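Re: [reso-lab] Gripper fingers and the April order 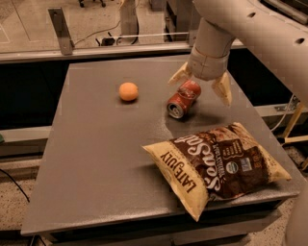
From: Thịnh Thái
Date: 2021-01-13
To: reso-lab list

Hello everyone, and thank you for all the kind replies!

Gendenon wrote:
> Before we sign for a second arm, can we agree on
> what it will pick up? The Zelent quote lists
> fingers at $109 a pair, and I'd like to know
> how many pairs to put down.

Good question, and I'm sorry I took so long over it. I'd plan on the same sort of things we have on the table now: a soda can on its side, a bag of chips, a little orange ball. They ask quite different things of two fingers (the bag most of all, being so puffy and wrinkly), so please let's not budget for cans only.

My vote is 3 pairs, plus the $82 mounting kit. With the table and rail that brings the extras to $903, and I'd be glad to see it all go on one order in April. Bạch has the spreadsheet, so do send changes there and I'll fold them in.

Warm wishes to all,
Thịnh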